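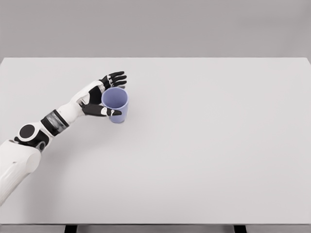

Breadcrumb: Courses > Design and Drawing > Year 1 > Handouts > Drawing Ellipses

Most beginners can draw a box in perspective by the end of the second week and still cannot draw a round object that sits properly on a table. The trouble is the ellipse. A circle seen at an angle becomes an ellipse, and the eye is quick to notice when one is wrong, even if the viewer could not say why. Household objects are the best practice, and a plain cup standing upright on a white table, such as the blue one here, has enough in it for a whole session: a rim, a base and two sides to join them. Leave patterned cups until later. The pattern has to follow the curve and it hides mistakes in the form.

Handout for Unit 2, Baxter building, first-year drawing. Revised 11/8/21.

1. What an ellipse is

An ellipse has a long axis (the major axis) and a short axis (the minor axis). They cross at right angles in the middle. Each axis cuts the ellipse into two matching halves. If you fold a drawn ellipse along either axis and the halves do not meet, it is not an ellipse.

The ends are always rounded. Pointed ends, like a rugby ball or a leaf, are the most common fault in first-year work. The second most common is flat sides with semicircles stuck on, like a running track.

2. Eye level

Eye level is the height of your eye, wherever you happen to be looking. A horizontal circle exactly at eye level appears as a straight line. As it drops below eye level it opens up. Looked at from directly overhead it is a full circle.

It follows that on an upright cylinder below eye level the base is a rounder ellipse than the top. Students often draw a good open rim and then finish with a straight line for the base, as if they had changed their seat halfway down. Check this before anything else.

Above eye level the same thing happens in reverse. The higher the circle, the rounder it looks, and you see the underside.

3. The minor axis rule

For any cylinder, the minor axis of each end lines up with the centre line of the cylinder. On an upright cylinder the centre line is vertical, so the major axes are horizontal. On a cylinder lying on its side the ellipses tilt with it. Draw the centre line first, lightly, and leave it in. I would sooner see construction lines in your sheets than a clean drawing with no evidence of how it was made.

Near the edge of a wide perspective drawing this rule starts to give results that look odd. We deal with that in Unit 4. For now keep the object near the middle of the page.

4. Tapered forms

A tapered form is a cylinder with one end smaller than the other. The sides are tangent to both ellipses. They should touch the curve and leave it smoothly, with no corner. Note that the point of contact is not exactly at the end of the major axis. On a strong taper the difference is easy to see, and on a slight one you can ignore it.

5. Making the mark

Draw from the shoulder, not the wrist. Go round in the air two or three times before the pencil touches the paper, then go round twice more on the paper without stopping. Pick out the best line afterwards. Turn the page if it helps. Use HB or 2B - anything harder dents the paper and anything softer will smear.

Ellipse templates may be used in the final sheets only. The Clolletti set in the drawer is marked in degrees, where a low number is a thin ellipse. The Unton set is marked by size alone, so measure it against your sketch first.

6. Exercises

a) Fill one A3 sheet with freehand ellipses between pairs of parallel lines. Every ellipse should touch both lines.

b) Draw a vertical cylinder with 8 evenly spaced cross-sections, starting at eye level and working down. The top one will be a line.

c) Choose one plain upright object from home. Draw it three times, from a low seat, from a normal chair and standing up. Mark your eye level on each sheet, or write an arrow if it is off the page.

d) Draw the same object lying on its side. Show the centre line and both minor axes.

Bring all sheets to the next session, including the bad ones. Work is to be in pencil, on cartridge paper, with your name on the back.

Reading: Cidow workbook, page 184, for the construction of a circle inside a square in perspective. The diagram there is small, so copy it out at twice the size.

Related handouts
Boxes in one- and two-point perspective
Line weight and construction lines
Shading curved surfaces
Handles, spouts and other joins
May portfolio checklist

Contact the course office | Copyright notice | Back to top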